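Visita ao laboratório de Tristemmont: as máquinas já arrumam a casa?

Fomos em outubro, numa tarde de portas abertas, e o grupo era pequeno. Quem nos recebeu foi Anneli Saarinen, responsável pela parte de manipulação. O laboratório ocupa o segundo andar de um prédio antigo, em cima de uma oficina de bicicletas, e chega-se lá por uma escada estreita.

A pergunta que eu levava era simples: uma máquina destas já consegue arrumar uma cozinha ou repor uma prateleira de loja? A resposta de Anneli foi que depende da prateleira. Com embalagens iguais, sempre na mesma posição, isso faz-se há muito tempo. Com uma gaveta de talheres misturados, ainda não.

Na primeira sala, Eetu Juntunen mostrou os registos dos ensaios com loiça. São 292 tentativas de pôr um prato num escorredor, feitas durante o verão. Os pratos rasos correm bem. As tigelas fundas falham muito mais, e as canecas dependem do lado para onde fica virada a asa. Cada tentativa demora até 19 segundos, o que para uma família de quatro pessoas dá um jantar bem comprido de lavar.

Dalva Conceição trabalha com a Bilstead, uma cadeia de lojas de ferragens, e trouxe o ponto de vista do comércio. O catálogo de miudezas tem 1.834 referências e metade vem em saquinhos de plástico que mudam de forma quando se lhes pega. Ela não quer um robô que faça tudo. Quer um que devolva ao lugar certo o que os clientes largam no corredor errado — e esse, por agora, continua a ser um empregado com um carrinho.

Depois do café passámos à sala das bancadas, onde se estuda a parte mais básica do problema: chegar a um objeto e deslocá-lo sobre uma superfície sem mexer nos vizinhos. Usam-se blocos de brincar, de cores e formas diferentes, espalhados numa tábua de madeira.
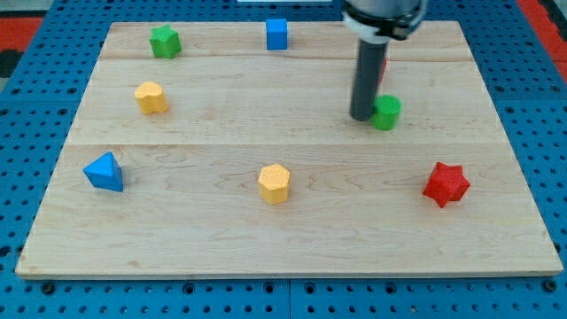 Paavo Heiskanen, que escreve o programa de controlo, disse-nos que um cilindro e uma estrela pedem empurrões diferentes, e que numa cozinha acontece o mesmo com um copo e uma caixa de ovos. Perguntei quando é que isto chega às casas. Não quis dar datas. Nas lojas espera ver alguma coisa útil mais cedo, porque ali se pode mudar a prateleira para ajudar a máquina.

A visita acabou às cinco e meia. Para os interessados, o laboratório volta a abrir na primavera e a inscrição faz-se por correio eletrónico. Convém levar calçado fechado, que pedem à entrada, e deixar as mochilas nos cacifos do corredor.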